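Kitcombe Hanging Set – notes for anyone using the data

Hello, and thank you for picking this up. Before the usual business of folders and formats, I would like to tell you what went wrong with it, as that matters more to your results than anything else in this file. Please do read this part even if you are in a hurry.

What is in the set

The set holds 4,000 episodes of two arms, driven by a person through a pair of leader arms, taking clothes from a pile and putting them on a small rack with hangers. Each episode has joint positions, gripper openings and camera video for both sides. Şengül Dursun and Ľudovít Slanina did most of the driving, and Birsen Uçar went through the recordings afterwards with a great deal more patience than I could have managed.

What went wrong

In December we trained a first policy, which Firdevs Aksoy had nicknamed Javance, and it did something very odd. The right arm would reach for a hanger, close its jaws a little short, and then carry on lifting as though it had one. Now and then it tugged the rail instead. We blamed the training code for far too long (I am sorry, Firdevs, it was never your code) before anyone thought to check the recordings themselves.

The trouble was in the right gripper's position readings. The connector on that gripper had worked itself slightly out of its socket, and when the wrist turned far enough the reading would freeze at its last value for up to 6 frames. The motor carried on moving quite happily, so the video looks perfectly normal while the numbers say the jaws are still open. A person driving by eye would never notice, and we didn't.

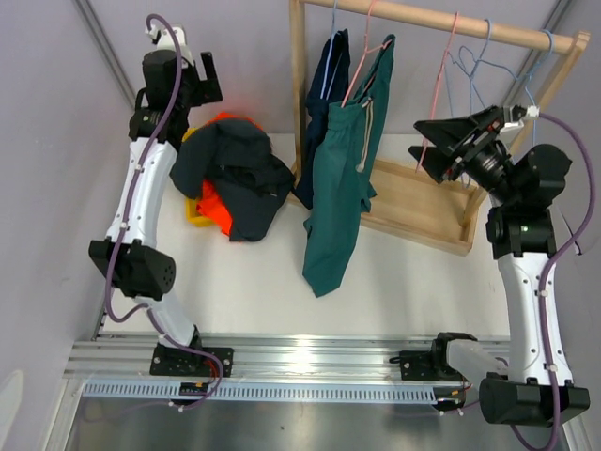
Both arms over the work surface, right gripper at a pink hanger, clothes still in the pile on the left.

Hangers are a poor thing to have this fault with. They are thin, the jaws have only a small distance to travel between open and shut, and a few stale readings can cover the whole of the grasp. On bulkier things, such as a rolled-up jumper, the same freeze does much less harm, and I suspect we would have gone on missing it for months.

Which episodes are affected

Birsen found the fault in 2,000 episodes, all from the second half of the recording. They are marked "stale_right" in the episode list. We have kept them in, as the video and the left arm's readings are still sound, but please leave them out if you are training anything that uses the right gripper's position. We have not tried to fill in the frozen values – any guess of ours would look like a measurement to you.

A further 100 episodes are marked "unsure". Those have short pauses that might be the fault or might be a driver simply holding still.

What we changed on the rig

The connectors on both grippers now have a locking clip, and the cable has more slack at the wrist. The recorder also stops and complains if a reading stays exactly the same while the motor is drawing current. Alper Şimşekoğlu wrote that check, and it is in the tools folder should you want it for your own arms.

Safety

If you repeat this work, please stop the arms before you reach in to free a snagged garment. A frozen reading means the controller may believe the jaws are open when they are firmly shut, and it can pull harder than you expect.

Version

Flags added May 29, 2022. Copies downloaded before then have no flags at all, so do fetch the episode list again. Questions and grumbles are both welcome on the issues page, and Birsen would especially like to hear from you if you find an episode she has missed.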